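Re: [cell-practice] Draft 5, section on shared counters and two arms

From: Elango Salian
Date: 5th February
To: cell-practice list

Lambert wrote:

> I've read draft 5 twice now and I still think the counter rules are
> too heavy for a bench with two arms and some cups on it. Rule 2 wants
> the whole surface cleared between task sets. At our end that eats 70
> minutes a day, and the people doing it start cutting corners by the
> afternoon. Rule 4 says no breakables inside the reach of either arm,
> but half the tasks people ask for are mugs and glasses. And I can't
> find anywhere what counts as "reach" when two arms overlap. Can we get
> a version that a person can follow without a tape measure?
>
> Also, who owns the stop button when there are two operators? The draft
> says "the operator". Which one?

Taking these in a different order, as the last one is the most serious.

Stop button. You're right, the draft was written for one arm and I patched it. New wording for 3.1: "Where two arms share a work surface, either stop must stop both arms. Each operator must be able to reach a stop without leaving their position." If your controllers are wired separately and you can't link them yet, then one person runs both arms or you run one arm at a time. Hurketel already does it this way and they lost less time than they expected.

Reach. I've dropped the overlap diagram. People were reading it three different ways. The new text says to treat the full reach of both arms as one zone, at all times, even when one of them is parked. A parked arm can be brought up by someone at another desk. We had that happen at Skondham in June, no contact, but the person wiping the counter was not pleased.

Breakables. I agree with Lambert that the blanket ban doesn't work. Revised 4.2:

Glass and ceramic items may be in the zone if the task uses them. Items that aren't part of the task go outside the zone or behind a closed door. No glass within a hand's width of the front edge. Chipped items get thrown out, they don't go back on the shelf.

The question I keep getting is whether a paper cup counts as a breakable. It doesn't, but if it has liquid in it then section 6 applies, same as any other cup.

Clearing the surface. I don't want to give this one up completely. What I can offer is a full clear at the start of the day and at any change of operator, and a check by eye between task sets. The check covers small loose parts first. Toy pieces and bottle caps get under a base or into a finger joint and then you have a service call. Put them in a tray if the task allows it.

Cables. Nobody commented on section 5 so I assume it was skipped. Please read it. It now says arm cables must be looped and held clear of the counter through the full motion, and that any mains cable plugged in at the backsplash must run down the side away from the arms. Kitchens are bad for this - the outlets are exactly where you don't want them. Where there's a sink in the same run of counter, I've added that the faucet stays off during motion and the outlets need to be ground-fault protected. Culley wanted this limited to sinks inside the zone. I left it broader, and he can argue for his version on the list.

Plastic bags. Short new line in 5.6, nothing light and hanging within the zone. Bags and loose towels move with any draft and they catch.

Speed. The 3,000 cycle inspection interval stays as it is. I had one request to raise it and no data with the request.

Numbering has shifted, so what was section 7 in draft 5 is section 8 now. If you've already sent me comments by number, I'll convert them, don't resend.

Comments back within 72 hours please. If something is wrong, send replacement wording along with the objection, it saves me a round. After that it goes to the sites as draft 6 and we use it as is until summer.

Elango
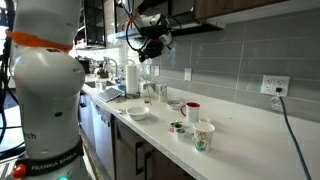 Filed under: Shared Workspaces / Two-Arm Setups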